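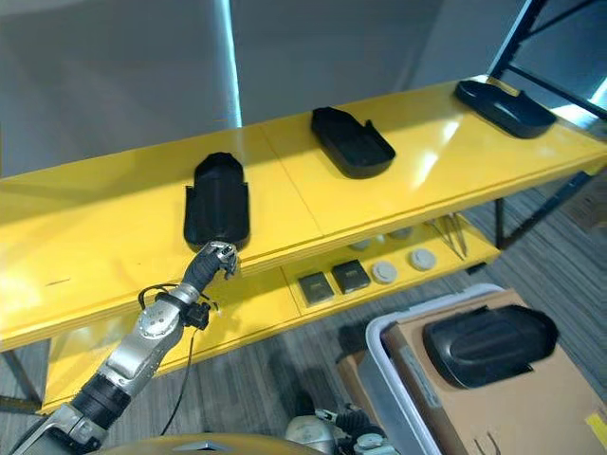 Black trays on the yellow shelf

Forum > Action Adventure > Zultden > Stuck / Hints

Thread: Bell tower door in chapter 2 – missed the key?

opoku_fan
I'm on the second chapter of Zultden and can't get past the bell tower. The door says it needs the brass key. I've been through the whole lower town, talked to everyone, and opened every chest I could reach. The map shows 1,981 coins collected and no key. Did I miss it in chapter 1? I really don't want to start over.

mossgate
You can't miss it. The key is in the Evach cellars. Go in by the well, push the second barrel onto the floor switch, and take the stairs on the left. The chest is behind the water wheel. You have to stop the wheel first or the current throws you back to the start of the room.

opoku_fan
I did the barrel. The gate opens and then closes again before I get to the stairs.

mossgate
Then you're on the wrong switch. There's one by the crates that's on a timer. The one you want is in the corner, under the torch.

tin_lantern
The timed one works too if you have the dash from the Opoku shrine. I never found the switch under the torch and got through fine. Took me 20 tries, though.

mossgate
The dash isn't meant for that room. If you go in that way the lever for the wheel isn't reset and some people get stuck behind the gate.

tin_lantern
I didn't get stuck. I think that was fixed in the May patch.

harrowdeck
It wasn't fixed on console. I got locked in there Monday and had to load an old save. Lost the whole Opoku shrine and had to fight the stone dog again. Save outside the well before you try anything.

opoku_fan
Saved outside. Found the torch switch, gate stays open now. Where's the lever for the wheel?

mossgate
Up on the ledge, right side. Climb the chain. Watch for the bats at the top, they come in pairs.

Quillback
While you're down there, talk to Beto before you leave. He's sitting at the end of the drain tunnel and he sells the lantern oil for 124 coins. He's gone once you open the tower.

tin_lantern
Don't bother with the oil. The tower is lit well enough and you need the coins for the chapter 3 boots.

Quillback
The last two floors are pitch dark. I fell off the stairs over and over without it.

tin_lantern
Turn the brightness up in the options. Same thing, and it's free.

harrowdeck
I'd buy the oil. With that many coins you can get both.

opoku_fan
Got the key and bought the oil. The tower door is open. Is there a save point before the boss?

mossgate
One, on the landing below the bells. Fill up on health there, the pots come back if you leave and return.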